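I bought the Tredach kettle in July for the small kitchen on our floor, where four of us make tea all day. The old one was very loud and the lid did not close any more, so I was happy to choose something better.

The first thing I noticed is how quiet it is. Kaja Mets sits nearest to the kitchen and she can now talk on the phone while it boils. The handle stays cool and the spout pours in a thin line, also when the kettle is full.

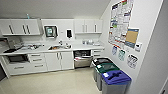
I am less pleased with the water scale on the side. The numbers are small and grey, and in the evening I must bend down to read them. The lid needs two hands. I paid 48 euros, and for this money I would expect a filter that is easier to take out. The Kivi I have at home cost 32 and its filter comes out with one finger.

Limescale is normal for our water. I clean the kettle with vinegar every second week, and the bottom is still bright. 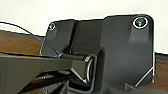

**Can it heat water for green tea without boiling it?**

There is a button for 80 degrees, and it works well, but you must press it again each time because the kettle does not remember the last setting.

I give it 4 out of 5. Märta Moen wants the same one for her flat, in red if they still sell it.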